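Zirnum opens orders for its two-armed tabletop kit

2018-01-29

If you've ever wanted a pair of robot arms in your own workshop and then looked at the prices, this one's for you. Zirnum has opened orders for the Zirnasier, a two-armed kit that works over an ordinary table, and I've been grinning about it all morning.

The kit comes as a base, two jointed arms and a gripper for each. You bolt the whole thing together yourself, plug the arms into the controller and run the setup program on a laptop. Zirnum says most people should plan on a weekend, and the manual (which is already up on the company's site, and is really well written!) walks you through every joint in order. Spare fingers for the grippers are in the box too, so a chipped one doesn't mean a long wait for the mail.

The first run is 400 kits, and each one costs 2,000 dollars before shipping. That's still a lot of money for a hobby. For a school lab or a small shop that wants to try automation on a real bench, though, it's a price that can be talked about at a normal meeting.

What I like most is the kind of work Zirnum is aiming at. The demo tasks are small household jobs, with the sort of stuff that ends up on anybody's table: bowls, utensils, balls, bits of food. Those are hard things for a gripper. A ball rolls off, a metal handle slides, and anything soft changes shape the moment you squeeze it. Hard plastic blocks would have been the easy choice, and I'm so glad they went for the messy version.
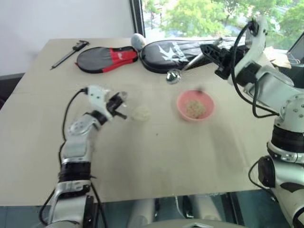

Rusnák wrote in to say that the arms are the easy part and the software is what will make or break the kit, and that anyone ordering now should check how simple it is to teach a task of their own before getting excited about the ready-made ones.

Fair enough, and there's good news on that front. Teaching is done by hand: you hold an arm, move it through the job, and the program stores the path. You can then slow it down, trim the start and end, or link it to another path so both arms share the work. More advanced users can skip all that and write their own code, and the full set of commands is listed in the back of the manual.

There are limits, of course. The arms are meant for light objects, and Zirnum asks owners to keep the speed setting low until they know the kit well. The cables also run along the outside of the arms, so leave some room on both sides of the table. I'd have liked a carrying case as well, but that will have to wait.

Hotness, the online store, is handling sales in the United States, with a limit of 2 kits per customer. Every kit has a 2-year warranty on the motors, and the grippers are covered as long as you haven't taken them apart. The first boxes go out in July. Orders placed after the first run sells out will go on a waiting list, and there's no charge until your kit is ready to ship.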